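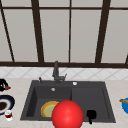
My house rules for simulated kitchen runs

I've been promising this post since February, so let's go! I spend a silly amount of my free time on simulated kitchen manipulation (sinks, plates, bowls, the usual), and most of what I know about doing it properly I picked up by doing it badly first. Our little hobby group, Vekdale, finally wrote its rules down last Thursday, and these are the ones I'd keep if I had to throw out the rest.

Rule one is that every run gets a written task line before it starts. One sentence, plain words, saying which object and where it should end up. If you write it afterward you'll describe what the arm did, and then every run looks like a winner. Ask me how I know - I had to throw away 500 of mine.

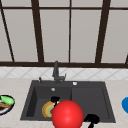 Rule two, save the scene settings with the run. All of them, even the boring ones like where the food is sitting on the counter. I once lost a whole evening on run 1362 trying to work out why it wouldn't replay, and it was a bowl I'd nudged over and never wrote down. We keep ours in a format called Gronine (ugly, but you can read it in a text editor, and I will defend it forever).

Rule three is the one people argue with me over. Every view gets checked separately. If the gripper is hidden in one view, you go look in another before you mark anything as a grasp. Touching isn't grasping, and close to touching definitely isn't! 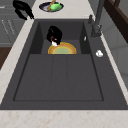 Gripper over the yellow-rimmed plate, run 1865.

For anything that close we want 2 people to label it on their own and compare notes later. If they disagree, it goes in the "unsure" pile and stays there. I used to hate that pile. Now I think it's the most useful folder we have, and I go back to it whenever I change the contact settings. 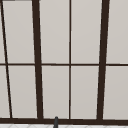 Rule four, don't delete the dull stuff. Trovero, the viewer I use, has a nice big trim button and I was very trigger-happy with it for a while - then I needed the timing between views and it was gone. Keep the full recording, trim a copy, and put the word "trimmed" in the name.

We still haven't settled on speed limits near the counter edge. The Reuter checklist we started from has a section on it, but it was written with bigger arms in mind and I don't love it for sink work. If you've got a rule you like for that, leave it in the comments and I'll try it this weekend.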